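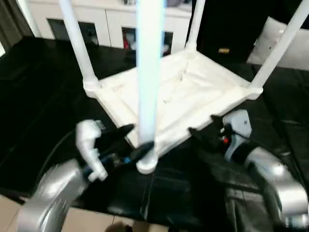
Figure 1. Both grippers on the seat frame of the upturned stool, seen from the head camera.

Two Hands on a Stool: Comparing Gripper Fingers for Two-Armed Lifting
Project report by Moushumi Selvanayagam
Project partner: Rezaul Gamage
Handed in 11/17/22

Why we picked this

Most of the gripper tests we read about use blocks, cups and balls. They are good test objects, but a single hand can usually manage them. We wanted something big and awkward that really needs two arms, and that people have at home. A plastic stool turned out to be perfect! It is light enough that the arms are never in danger of overloading, it has edges of different shapes to hold on to, and when you turn it upside down the legs stick up and get in the way of everything.

Our question was simple: if the arms and the controller stay the same, how much difference do the fingers make? We compared 2 sets. The Stalard fingers are stiff, with a flat pad. The Barua fingers have a softer pad that gives a little when it meets an edge. Rezaul looked after the arms and the controller settings, and I looked after the camera and the notes (we swapped for a while in June, which taught us both a lot about how the other half of the project worked).

Setting up

The stool goes on a black cloth with its seat down and its legs in the air. We chose black because the stool is white and the pale floor tiles made its edges hard to pick out in the camera picture. The cloth is shiny, though, and we would go for a matt one next time. Reflections in the folds sometimes fooled our edge finder into thinking there was a second rim.

The arms come in from opposite sides and take hold of the seat frame near the front. We steered them by hand using the Larnau controller, with the person steering looking only at the head camera view. No peeking over the top of the screen was allowed. I found this very hard at first and then strangely addictive.

What we did in each trial

A trial had four stages: approach, close, lift and put back. The person steering brought both grippers up to the frame, closed them, raised the stool until it was clear of the cloth, held it there and set it down again. If one side slipped at any point we stopped and wrote down which side and at what stage. We did 14 trials with each set of fingers, taking turns at the controls so that neither set got the better driver.

What we found

The Stalard fingers lifted the stool cleanly in all but 4 trials. Every slip was on the left, and always at the start of the lift. Watching the recordings back, we could see that the left gripper was often a little twisted when it closed, so only the corner of the pad was pressing on the plastic. The stiff pad does not forgive that at all.

The Barua fingers slipped in only two trials, and you could feel the difference in how relaxed the driving became. You could come in slightly crooked and the pad would settle itself against the edge. We were thrilled the first time this happened and may have cheered a bit too loudly.

They were not better at everything. When we put the stool back down, the soft pads tended to cling, and opening one hand before the other dragged the stool sideways. The stiff ones let go at once. Rezaul fixed most of the dragging by making both hands open on the same button press — a tiny change in the settings, and probably the most useful thing we did all term.

The camera gave us more trouble than the fingers did. The leg nearest the camera stands straight up through the middle of the view, and in strong light it washes out to a pale blue glow. It also hides part of what is behind it. We tried turning down the exposure, but then the black fingers disappeared into the black cloth. In the end we left the exposure alone and learned to judge the grip from the front edges, where the dark pads show up well against the white.

What we would change

Our number of trials is small, so we don't want to claim too much. The gap between the two sets could shrink with more practice, as both of us were getting better at lining up the left hand by the end. We would like to repeat everything with the stool on its side, and with a small camera on each wrist so the front leg matters less.

We would also like to borrow the Randero fingers from the other lab group. They have a ridged pad, and Rezaul thinks the ridges would catch on the rim of the seat. I think they'll slide. We have a packet of biscuits riding on it.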